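검색어를 입력하세요 검색
홈 > 설명서 > 바닥재 관리 > 테라코타 타일

Widimura 테라코타 바닥 실러 사용 설명서
4장. 도포 준비와 도포

작성 Maricel Bañez / 현장 확인 Marites Enriquez

급하신 분은 4.2부터. 단, 주의는 꼭 읽을것.

4.1 준비물
- Widimura 실러 1통 (개봉 후 12개월 안에 사용)
- Stota 중성 세제. 산성 세제 안 됨
- 납작 붓, 양모 패드, 마른 면 걸레 넉넉히
- 장갑, 보안경
- 마스킹 테이프. 걸레받이랑 가구 다리용

4.2 바닥 청소
1. 빗자루 말고 청소기로. 줄눈 사이 모래까지.
2. 중성 세제 묽게 타서 닦기. 물 흥건하게 붓지 말 것.
3. 맑은 물로 두 번 헹굼.
4. 창문 열고 말리기. 최소 이틀. 장마철엔 더 길게.
5. 비닐 한 조각 테이프로 붙여 두고 다음날 아침 확인. 안쪽에 물방울 맺히면 아직임.

주의: 덜 마른 상태에서 바르면 하얗게 뜸. 한번 뜨면 박리제로 다 벗겨내야 합니다.

4.3 시험 도포
1. 문 뒤나 가구 밑, 눈에 안 띄는 타일 한 장 고르기.
2. 붓으로 얇게. 7분 기다림.
3. 남은 액 닦아내고 하루 뒤 색 확인.

참고: 유광은 색이 꽤 진해집니다. 원래 색 그대로 두고 싶으면 무광으로. 통 뚜껑에 표시 있음. 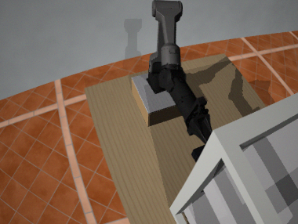 시험 도포 색은 꼭 여러 장 놓고 비교하세요. 테라코타는 한 장 안에서도 색이 다릅니다. 그림의 바닥처럼 밝은 주황 옆에 짙은 녹빛 얼룩이 붙어 있는 타일이면 한 장만 보고 결정하면 낭패. 밝은 쪽, 어두운 쪽 각각 발라 볼 것. 대각선으로 깐 바닥은 줄눈도 비스듬하니까 패드를 줄눈 방향 따라 움직이는 게 편합니다. 벽 쪽 세모꼴 자투리는 붓으로 먼저.

4.4 본 도포
1. 실내 온도 19도 이상에서 시작. 바닥 난방은 전날 끄기.
2. 통을 뒤집어 가며 섞기. 세게 흔들면 거품 생김.
3. 안쪽 구석에서 문 쪽으로. 반대로 하면 못 나옴.
4. 얇게 한 번. 고인 데 있으면 바로 패드로 펴기.
5. 손등 대서 안 끈적이면 두 번째. 첫 번째와 직각 방향으로.
6. 줄눈에 남은 액은 면 걸레로 찍어내기. 문지르지 마세요.

주의: 액 묻은 걸레 뭉쳐서 버리지 말 것. 펼쳐서 밖에서 말린 뒤에 버림. 불 날 수 있음.

참고: 세 번째 도포는 현관, 부엌처럼 많이 밟는 곳만. 방은 두 번이면 충분합니다. 더 바른다고 오래 가지 않아요.

4.5 도포 후
- 맨발 보행은 다음날부터
- 가구는 일주일 뒤. 끌지 말고 들어서 옮길것
- 러그는 한 달 뒤
- 물걸레도 일주일은 참으세요

흰 얼룩이 올라오면 줄눈 백화일 수 있음. 마른 솔로 털고 며칠 지켜보기. 계속 올라오면 밑에서 습기가 오는 거라 실러로는 해결 안 됩니다. 5장 참고.

재도포 시기는 물방울로 확인. 물 몇 방울 떨어뜨려서 바로 스며들면 다시 바를 때가 된겁니다. 맺혀 있으면 그냥 두세요. Purba 왁스를 이미 쓴 바닥은 왁스부터 전부 제거해야 합니다. 위에 덧바르면 안 먹어요.

공유 12 댓글 7
문의: Numeven 고객지원 (월요일 오전 휴무)
© Numeven. 무단 전재 금지 맨 위로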